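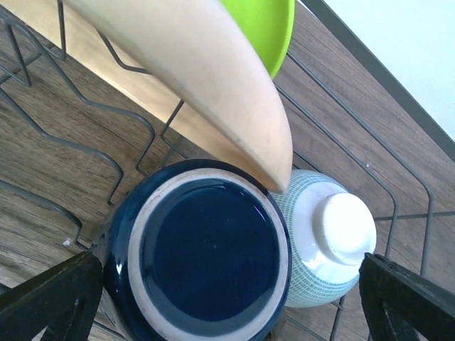 Bowls upside down in the wire rack, foot rings to the ceiling.

Does the dish rack earn its place on the bench?

The Praltitano kitchen has been asked, once again, to think about its dish rack. The asking came in the last Kuzmenko building bulletin, under the heading of smarter kitchens, and it referred to a guide put out by Gekico, who sell racks. I read the whole guide over a cup of tea. It took longer than the tea did.

The guide says a rack should be replaced when it no longer supports an efficient drying flow. I don't know what a drying flow is. Dishes go in with water on them and come out later with less water on them, and the part in between is mostly a matter of whether anyone has left the window open.

I went into this expecting to defend our rack and I have come out less sure, but not for any reason in the guide.

The trouble is bowls. Wire racks of this sort are made for plates, and we have fewer plates than we once did. People bring bowls. They are all different sizes and they all want to go in upside down, which is the right way for them, except that a bowl with a good deep foot ring then holds a little pond on top of itself. You pick it up, tip it, and the pond goes down your sleeve. Tilting the bowl against its neighbour helps, until somebody takes the neighbour.

Glaze is the other thing. Most of our crockery is glazed all over apart from the ring it stands on, and that bare ring is the slowest part to dry. Put a bowl away because it feels dry on the sides and you can leave a mark on the shelf. We have a good many of those marks. I was told they were from coffee, and I don't believe it.

What the guide recommends is a two-level rack with a tray, a spout and a clip-on holder for chopping boards. The price given is 419 dollars, and it asks for more bench than we have. The tray is supposed to catch the drips and send them to the sink. I have used a rack with a tray at another centre and what it sent to the sink was very little. Most of it stayed in the tray and went grey.

Our own rack has no opinions and no moving parts. It can be picked up with one hand and wiped under. You can see through it, so you know when there's a teaspoon down there. On the rare occasions it has been emptied completely it looks quite respectable. 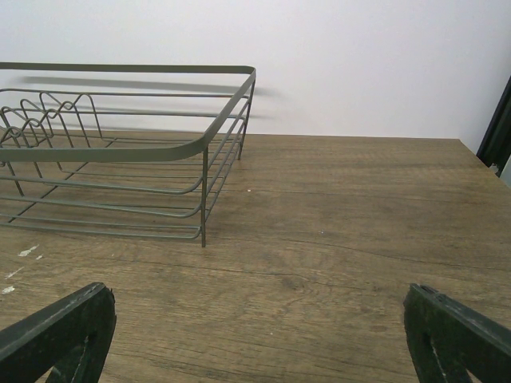

What the survey said

Statent ran the kitchen survey for the building and sent it to 2,308 people, which seems a lot for one sink until you remember that it covered every kitchen Kuzmenko looks after. I have not been told how many answered. The summary says there was "strong interest in change", and I would like to know what the question was. If you ask people whether they would like a better dish rack, they will say yes. They'd say yes to a better tap as well.

There were five suggestions for our kitchen. I have put my own view after each, since no one else's was printed.

Buy the two-level rack. No. See above about the tray, and about the bench.

Air-dry only, no tea towels. Fine in February. In June, with the heater off overnight, a mug put in at five in the afternoon is still damp at morning tea.

A limit on personal mugs. This comes up every year and every year it fails, as it should. A mug is the only thing in that kitchen most of us would notice missing.

Label the sections of the rack for plates, bowls and mugs. I would like to see this tried, mainly to find out how long the labels stay on wet wire.

Put dishes away at the end of the day. This one costs nothing, so it was listed last.

I'll say something for mugs while I have the space. They get blamed for filling up the rack, and they do fill it up, but they are the easiest things in it to do properly. A mug only needs to go mouth down with a bit of air under the rim. The ones that stay wet are the ones laid on their sides by somebody in a hurry, with a spoonful of water sitting in the curve. Dark glazes make it worse, as you can't see whether the thing is clean without turning it to the light and having a proper look right down to the bottom.

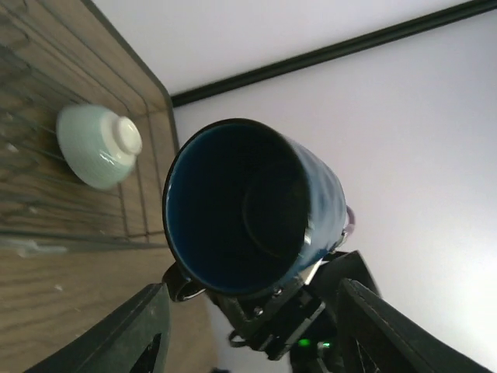
If there is a ring down there, it goes back in the sink, whoever it belongs to. I have had complaints about returning other people's mugs to the sink and I intend to go on doing it.

As for cost, the full kitchen refresh is quoted at 3,708 dollars, covering the rack, new shelving and a thing for under the sink that I could not identify from the drawing. I asked what was wrong with the present shelving and was told it was "tired". It holds the bowls up. I would want to see a better reason than that before we spend the money.

The Kuzmenko bulletin wants replies by the end of the month. There's a sheet by the kettle with a column for yes and a column for no. I have added a third column for people who would just like the bowls put away, and the pen is on a string, so please leave it there.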